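Workshop Tips: When the Arm Drops Things

Short version for anyone who is standing over a puddle right now: hit the stop button, leave the arm where it is, and get the power strip off the floor before you get the mop. Then come back and read the rest.

I love having a robot arm in the workshop. I have had mine running tidy-up jobs since July and I still grin when it gets one right! But the week it started letting go of things halfway through a lift taught me more than all the good weeks put together, and most of it was plain bench sense that would help with any powered tool. So I wrote it down.

What went wrong

The job was simple. Pick a drink off the cabinet top, carry it over to the tray, set it down, go back for the next one. The arm had done this happily for days. Then one evening it picked up a full bottle, got partway across, and the fingers just relaxed. Bottle on the floor, cap off, a quart of tea heading for the cables. Two more drops followed before I had the sense to stop and look properly.

I blamed the software first (everybody does) and lost an entire evening to it. My friend Gaurav Bansal, who fixes sewing machines and has no patience for software, took hold of the gripper and wiggled it. It moved. The clamp screw on the wrist had backed out, so every time the arm turned, the cable got a little tug and the grip signal cut out for a moment. A quarter turn with a hex key and a dab of thread locker sorted it. I had also let the foam pads go shiny, and that made the slipping worse.

Check these before you touch any settings

Do the wiggle test with the power off. Hold the gripper in one hand and the forearm in the other and rock gently. A tiny bit of give is normal on a hobby arm. A click is a loose screw, every time in my experience.

Follow the cable with your fingers all the way from wrist to base. You are feeling for a flat spot, a kink, or anywhere it goes tight when the joint turns. Mine was tight at the wrist. I rerouted it with a longer loop and two soft ties, and I left the ties loose enough to slide a pencil through.

Wipe the pads with a damp cloth and let them dry. Foam picks up sugar and dust like you would not believe - if yours feel slick after cleaning, swap them. I cut mine from a Stuvov kneeling mat and got enough spares to last for years.

Look at the fault log last. My controller, a secondhand Joshi, keeps 2,000 lines, and the dropped-signal warnings were sitting right there in plain words. I just hadn't scrolled far enough. Write down the time of day whenever something drops and the log gets a lot easier to search.

Keep people and puddles out of it

Put the stop button where you can slap it without leaning over the table. Mine used to be behind the arm, and I had to reach past a moving elbow to get to it. Terrible spot! It now hangs on the front of the bench at hip height.

Lift every plug and power strip off the floor. A cheap wall bracket will do. Signal cables can run low if they have to, but keep them to one side and out of your walking path.

Never catch a falling item. I know, the hand goes out by itself. Practice stepping back instead, and keep glass off the job completely until you trust the grip again.

Getting back to normal

After a repair, start slow. I run the arm at 55 percent speed for the first session and stay within reach of the button. Begin with something that can fall without a mess, then move on to the awkward shapes once the easy one has gone 4 times without a slip.

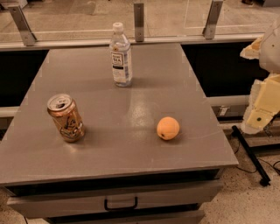 TEST OBJECTS

A bottle of tea, a gold can and a small orange fruit make a great mixed set, and you probably have something like it in the kitchen already. The fruit is round and will roll if the fingers close unevenly, so you learn a lot from it. A can with its tab already open should be empty and rinsed before you use it for practice. Bottles get heavy at the bottom when they're full - have the arm take them around the middle, and screw the cap down hard.

Leave plenty of space between things. I used to bunch everything together and then wonder why the arm clipped one while reaching for another.

FLOOR AND SURFACE

Dry the top between runs, especially if it's smooth. An old Drotholm bath towel is my favorite for this, and it doubles as a landing pad on the floor for the first few lifts. Take it up again before you walk through, though, as it slides.

SPARE PARTS WORTH KEEPING

Hex keys in the right size, tied to the bench with string. Thread locker, the removable kind. Pads, soft ties, and one spare wrist cable. I got my cable from the surplus counter in Lurkumton, and they'll cut one to length if you bring in the old one.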